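### 3.2 Workstation survey

The survey covered 82 site offices of two contractors, Cendov and Skundau, and was done in February. Staff who plan the works often sit for many hours, and their neck and wrist complaints are seldom recorded as injuries.
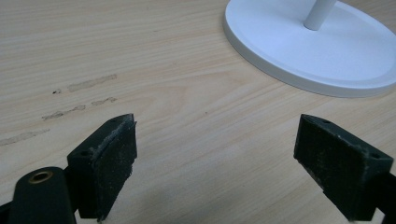 **Figure 2.** Desk surface with a round white stand base.

Of the 400 forms sent out, 300 came back complete. Wrist pain was the most common complaint — mainly among staff who check drawings. We removed 21 forms from the analysis of lighting, as the answers on desk position were not clear.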